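**Week 4 - The desk and its lamp**
Lighting and Small Rooms, Mavisley evening course. Please bring this sheet with you on Tuesday.

Last week was all ceilings and windows, and this week we get to my favourite bit: what happens to light once it reaches a work surface! A desk lamp is never working alone. The wall behind it, the top of the desk and the colour of the lamp's own parts all have a say in how the corner feels to sit in.

### Pale wall, pale wood

A plain white wall is the cheapest light fitting you'll ever own. Point a lamp partly towards it and a good share of the light comes back at you, softened. Light wood grain does something similar from below, with a little warmth added on the way. Put the two together and you can often manage with a smaller bulb than you'd expect.

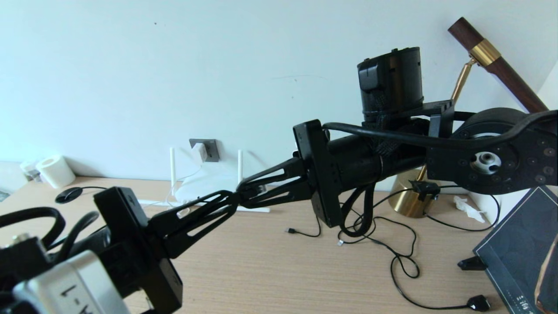
Dark wood is where it gets fun. Walnut brown against white gives you a strong line to look at even when the lamp is switched off, and a diagonal line is livelier than an upright one. Brass sits very happily between the two, because it picks up the warm side of the brown and still has some shine to it. One collar or one joint is plenty. I once did a whole room with brass handles, brass hooks and brass picture rails, and it was like living inside a trumpet.

### Where to put it

- Stand the lamp on the opposite side from your writing hand.
- Keep the bottom of the shade a little below eye level when you're seated.
- If you have a screen, check it for glare with the lamp on *and* with it off.
- Try the lamp in 2 places before you settle, and do it after dark (daylight flatters everything).

### Cables

Black cable on pale wood shows up beautifully, which is lovely if you meant it and maddening if you didn't. Decide early which leads live on the desk top and which go down the back. Anything that stays should have a route of its own, and the plug ends want a home too - a shallow dish or a clip will do. 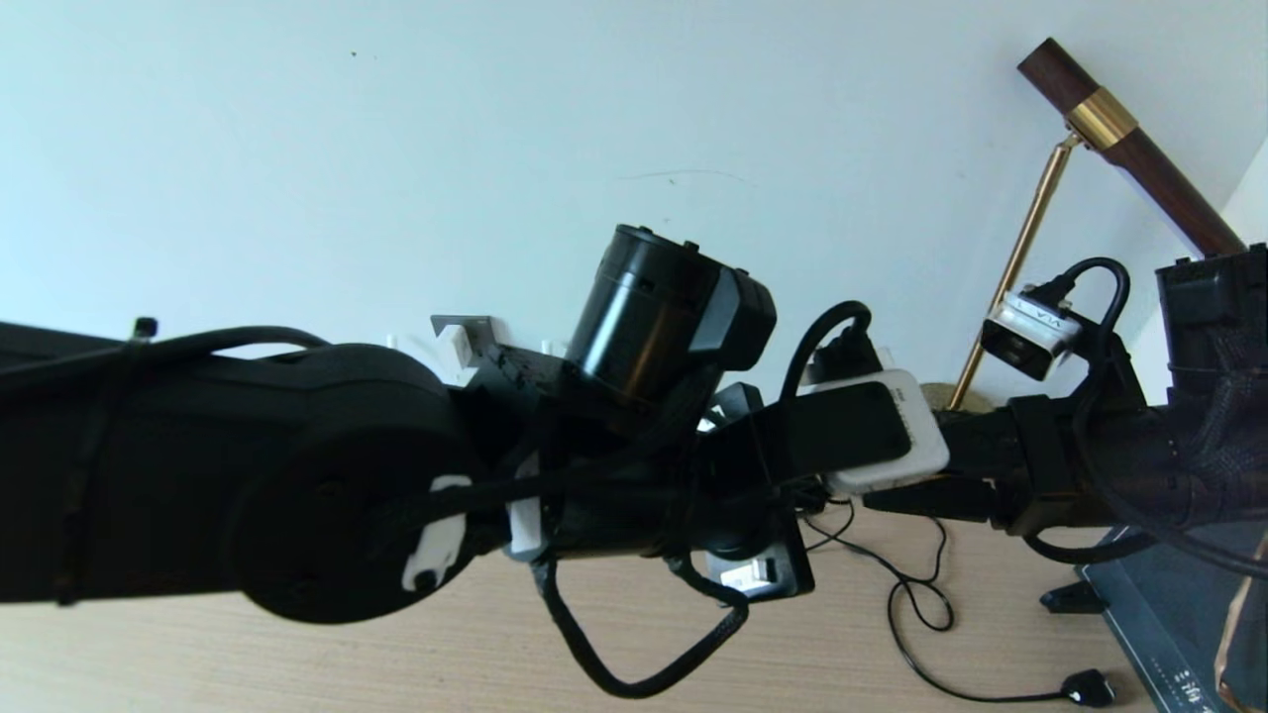 Grain direction matters more than people expect. Faint streaks running along the length of a top make it look longer, so on a short desk they're a real gift. Keep a strip of bare wood at the front if you possibly can, even a narrow one. Your wrists will thank you and the light has somewhere to land.

### For next time

Sketch your own desk corner from where you sit, with the lamp drawn in. Mark the brightest patch and the darkest one. Pencil is fine, and so is wobbly drawing!

Then read the chapter on shades in the Moodley reader, pages 308 onwards. The finishes chart on page 417 is well worth a look as well, especially the row on aged brass.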